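2. Planning and budgeting

Read this section before you spend anything. If you have already spent it, read it anyway and skip the steps that hurt.

It assumes you are fitting out one recording station for the Kimow hand-held gripper, with table-setting and clearing as the first tasks. Stations for drawers and cupboards are costed in section 5, along with the cupboards.

2.1 What to order, and in what order

1. Choose the room. Measure the door as well as the floor. The Wakotness bench arrives assembled and doesn't bend.

2. Order the grippers. Budget for 2 per station, even if only one person will be recording. The second one is the one you'll be using while the first is in the post.

3. Order spare fingertips at the same time. They are sold in bags of 6. The postage on a single bag costs nearly as much as the bag, so put them on the main order.

4. Allow 55 pounds for tableware. Spend it on ordinary things from ordinary shops – trays, mats, plates, cutlery – and keep the receipts in one envelope. Your finance office will ask why a robotics budget contains forks.

5. Leave lighting until last. You can't choose a lamp for a table you haven't stood at.

NOTE: Ulier storage drives are quoted without cables. Add the cables.

CAUTION: Do not buy a matching set of everything. It looks lovely in the cupboard and teaches the model that all plates are the same plate.

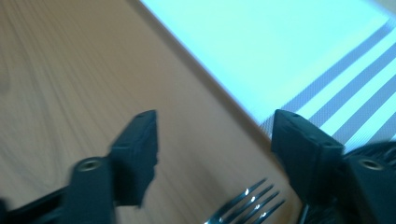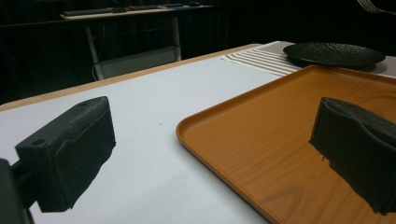 Lighting is where most first budgets go wrong, usually by being too generous with brightness and too mean with control. A dimmable lamp costs more than a fixed one and is worth it. In the first picture the fork has hard white glints on its tines, and the plain part of the placemat is so bright that most of its weave has gone. The dark curtains in the second are on the shopping list too: a plain backdrop is cheap, hangs in an afternoon and spares you a great deal of footage with somebody's coat in it.

2.2 Lead times

1. Allow 30 working days for the grippers. Kemeys, who handle our deliveries, count from the day the purchase order is approved. The day you pressed Send is of sentimental value only.

2. Book the room from the delivery date onwards. Paying for a room to keep tape measures in is a common early expense.

3. If your financial year ends soon, ask for the invoice in advance. Orders placed in March join a long queue of other people's orders placed in March.

NOTE: Training time is not included in the quotation. Set aside a morning per operator, and biscuits.

CAUTION: Do not sign for a box with a crushed corner until you have opened it. Fingertips survive this sort of thing. Mounts do not.

Continue to section 3, Unpacking.

Comments

Jitendra Tyagi
Does the 55 include the mats? We went over on mats.

stationtwo
Yes, if you stay away from the nice shops. Ours came in under with a tray to spare.

bench_wrangler
Can confirm the bench does not bend. Can also confirm our door frame does, slightly.

Jitendra Tyagi
Thanks. Reordering cables as well, having read the note after the drives turned up.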